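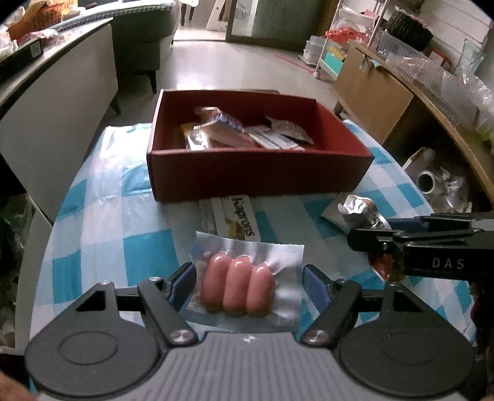
손잡이형 그리퍼 (핸드헬드 그리퍼)

손잡이형 그리퍼는 사람이 손에 쥐고 움직이는 집게 장치로, 로봇 팔 끝에 다는 그리퍼와 손가락 구조를 같게 만든 것을 말한다. 영어로는 handheld gripper라고 쓰고, 우리 쪽에서는 그냥 "손집게"라고 부르는 사람이 더 많다. 저도 평소에는 손집게라고 해요. 이 항목은 제가 직접 만져 보고 비교한 내용을 중심으로 쓰고 있어서 백과사전치고는 수다가 좀 많습니다. 양해 부탁드리고, 틀린 곳은 댓글로 알려 주시면 고칠게요!

개요

기본 구성은 어느 제품이나 비슷하다. 손잡이가 붙은 몸통, 좌우로 벌어지는 링크 두 개, 그 끝에 달린 손가락 패드, 그리고 대개는 카메라 한 대. 방아쇠를 당기면 링크가 오므라들고 놓으면 스프링 힘으로 벌어진다. 모터가 없는 것이 많고, 벌어진 폭은 엔코더로 재거나 카메라 영상에서 읽어 낸다. 한 손에 하나씩 들고 양손 작업을 기록하는 경우도 흔한데, 이때는 두 대의 시각을 맞추는 일이 제일 귀찮다(이 얘기는 아래 '카메라'에서 더 할게요).

로봇 팔을 원격 조종하는 방식과 비교하면 준비가 훨씬 가볍다. 팔을 볼트로 고정할 필요가 없으니 부엌이든 가게든 식탁 앞이든 들고 가면 된다. 대신 사람 손목은 로봇 손목보다 훨씬 자유롭게 돌아간다. 그래서 현장에서는 잘만 되던 동작을 팔로 옮기면 관절 한계에 걸려서 멈추는 일이 생긴다. 저도 처음 몇 주는 이걸 모르고 손목을 신나게 꺾어 댔다가 기록을 꽤 버렸습니다 ㅠㅠ

비교한 기종

제가 만져 본 것은 세 종류다. 값은 파는 곳마다 달라서 적지 않는다.

Skirken: 링크식이고 패드가 안쪽으로 기울어져 있다. 납작하게 누운 물건의 가장자리를 파고들기 좋다. 방아쇠가 가벼운 편이라 오래 들고 있어도 손아귀가 덜 아픈데, 그만큼 쥐는 힘의 끝부분이 애매하다. 꽉 쥐었는지 살짝 쥐었는지 손에 잘 안 전해진다.

Wekberg: 두 손가락이 평행하게 움직이는 방식. 상자나 캔처럼 면이 나란한 물건은 이쪽이 확실히 편하다. 납작한 것에는 약하다. 손가락 끝이 두꺼워서 식탁보 위에 깔린 봉지 밑으로 들어가지를 않고, 억지로 밀면 식탁보가 같이 밀려온다. 그래도 만듦새는 셋 중에 제일 좋아서 저는 은근히 정이 갔어요.

Gokden: 무게는 약 300그램으로 셋 중 가장 가볍다. 가벼운 건 정말 좋다! 그런데 링크에 유격이 있어서 손가락 끝이 좌우로 조금씩 논다. 나사를 조이면 나아지지만 너무 조이면 이번에는 벌어질 때 뻑뻑하다. 적당한 지점을 찾는 데 반나절을 썼다.

시험 방법

8월에 부엌 딸린 작업실에서 했다. 대상은 포장 식품으로 한정했다. 진공 포장 소시지, 과자 봉지, 구겨진 은박 포장지, 종이 상자 같은 것들이고 전부 14종이다. 물건을 식탁에 두고 집어서 옆의 열린 상자에 넣으면 성공, 도중에 떨어뜨리거나 포장이 찢어지면 실패로 쳤다. 상자 가장자리에 걸려서 반쯤 들어간 것은 처음에는 성공으로 쳤다가 Caroline Kariuki가 그건 너무 후하다고 해서 전부 실패로 바꿨다. 맞는 말이라 할 말이 없었다.

집는 사람은 저와 Caroline, 그리고 Victor Tanui 셋이었다. 사람마다 버릇이 달라서 기종 순서를 섞었는데, Victor는 어떤 기종을 줘도 옆에서 긁어 올리듯이 집는다. 덕분에 은박지처럼 얇은 것에서는 Victor 기록이 늘 좋게 나왔다. 이 차이가 기종 차이보다 큰 물건도 있었으니 아래 결과는 그 점을 감안하고 읽어 주세요.

결과

시도는 모두 합쳐 679회, 그중 실패가 181회였다. 실패가 가장 몰린 물건은 진공 포장이다. 필름이 매끈하고 내용물 부분만 볼록해서 패드가 닿는 면이 좁다. 포장의 긴 쪽을 양옆에서 잡으면 뒷면 은박이 휘면서 쏙 빠져나가고, 짧은 쪽을 잡으면 무게가 쏠려서 늘어진다. 볼록한 가운데를 위에서 감싸듯 잡는 것이 제일 나았는데, 그러려면 손가락을 꽤 벌린 채로 바닥까지 내려가야 한다. Skirken이 이 동작에 잘 맞았고 Wekberg는 끝 두께 때문에 고생했다.

과자 봉지는 예상과 다르게 쉬웠다. 공기가 들어 있어서 어디를 잡아도 눌리면서 잡힌다. 다만 상자에 봉지가 어느 정도 쌓이면 그 위에 놓은 것이 미끄러져 나오곤 해서, 집기보다 놓기에서 실패가 났다. 집는 힘만 재는 비교표에서는 이런 게 안 보인다.

구겨진 포장지는 매번 모양이 달라서 기종 비교용으로는 별로였다. 같은 모양으로 두 번 구길 수가 없으니까요. 다음에는 뺄까 고민 중이다.

손가락 패드

개인적으로는 몸통보다 패드가 더 재미있다. 같은 Skirken 몸통에 단단한 패드와 말랑한 패드를 번갈아 끼워 보면 아예 다른 물건이 된다. 말랑한 쪽은 미끄러운 필름을 잘 붙드는 대신 기름이 묻으면 금방 힘을 잃는다. 중간중간 닦아 주면 돌아오는데, 닦는 주기를 정해 두지 않으면 앞의 기록과 뒤의 기록을 나란히 놓고 비교하기 어렵다. 우리는 물건 종류를 바꿀 때마다 닦는 것으로 정했다.

패드 색도 의외로 신경이 쓰인다. 은박 포장은 주변 색을 그대로 비추기 때문에 패드가 밝으면 영상에서 패드와 포장의 경계가 뭉개진다. 어두운 색 패드 쪽이 우리 조명에서는 경계가 또렷했다. 조명이 다른 곳에서도 그런지는 모르겠다.

카메라

광각 카메라를 몸통 위에 달아 손가락과 앞쪽을 같이 담는 배치가 일반적이다. 화각이 넓으면 탁자 너머까지 다 들어와서 위치를 추정하는 데 도움이 되지만, 정작 손가락 사이에 있는 물건은 작게 찍힌다. 카메라를 낮추면 물건은 커지고 손가락이 시야를 가린다. 정답은 없고, 저는 손가락 끝이 아래쪽 절반 안에 들어오는 높이로 맞춘다.

무늬가 반복되는 바닥은 조심해야 한다. 체크무늬 식탁보를 깔고 찍었더니 위치 추정이 한 칸씩 튀는 경우가 있었다. 처음에는 프로그램 탓인 줄 알고 토요일 하루를 통째로 날렸고, Joyce Kariuki가 탁자 주변에 물건을 더 늘어놓아 보라고 해서 해 봤더니 튀는 횟수가 확 줄었다. 주변이 너무 깔끔해도 곤란한 작업이라니 묘하죠.

양손으로 쓸 때의 시각 맞추기는 두 그리퍼를 시작할 때 한 번 맞부딪치는 고전적인 방법을 쓴다. 소리와 흔들림이 둘 다 남으니 나중에 찾기 쉽다. 제어기에서 신호를 넣어 주는 방식(Nasrallah 보드가 그렇다)이 더 정확하긴 한데 선이 하나 늘어난다. 저는 선 늘어나는 게 싫어서 아직 부딪치는 쪽이다.

로봇 팔로 옮길 때

손가락 치수가 같아도 그대로 옮겨지지는 않는다. 사람은 집기 직전에 속도를 줄이는데 그 정도가 물건마다 다르고, 팔은 이걸 따라가다가 한 박자 늦게 닫는다. 진공 포장에서는 이 한 박자가 꽤 크다. Nasrallah 제어기에서 닫는 명령을 조금 앞당기는 설정을 써 봤고 과자 봉지에서는 좋아졌다. 소시지 포장은 아직 시험하는 중이라 결과가 모이면 이 문단을 늘릴 예정이다.

관련 항목
평행 그리퍼
손가락 패드 재질
광각 카메라 보정
양손 작업의 시각 동기화
진공 포장 식품 집기
Nasrallah 제어기 설정 모음

이 사이트는 로그인 유지와 방문 통계를 위해 쿠키를 사용합니다. 계속 이용하시면 쿠키 사용에 동의하는 것으로 간주합니다. [동의] [설정 변경]

댓글

Parvathi Varghese
Gokden 유격은 나사보다 와셔 문제예요. 얇은 걸로 하나 더 끼우면 조이지 않아도 잡힙니다. 저는 그렇게 해서 계속 쓰고 있어요.

글쓴이
헉 반나절 돌려주세요... 와셔 끼워 보고 본문 고치겠습니다. 감사해요!

Châu Quách
실패 181회 중에 찢어진 것과 떨어뜨린 것 비율이 궁금합니다. 식품이면 찢어지는 쪽이 훨씬 골치 아플 텐데요.

글쓴이
초반 기록에는 그 구분이 없어서 전체 비율을 못 내요. 다음 시험부터는 칸을 나눠서 적으려고요.

Victor Tanui
긁어 올리는 게 아니라 밀어 올리는 겁니다.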